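How do I get a musty smell out of a stuffed animal?
Posted by Obaidul Herath, 10/17/23

My daughter's favorite plush spent the whole summer in a box in our basement and now it smells like an old tent. There's no tag left on it so I have no clue if it can go in the washer. I tried a dryer sheet in a bag overnight and got a musty toy that also smells like lavender, ugh. Any ideas before bedtime gets ugly?

Nives Serra
Put it in a pillowcase, knot the top, and run it cold on gentle with a tiny bit of soap. I've done over 25 of them this way (three kids, plus yard sale finds!) and only lost one nose. Air dry it, no heat, or the fuzz goes crunchy. Squeeze it in a towel first and give it 2 full days near a fan.
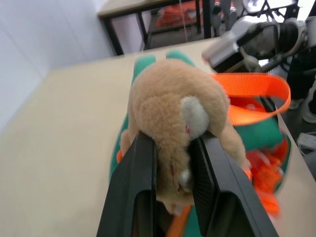 Small tan plush, green bag with orange behind it.

If there's any stitching near the eyes, check it before you wash and fix whatever feels wobbly.

Bollow43
baking soda. shake it in a bag, leave it overnight, vacuum it off. worked on mine, mostly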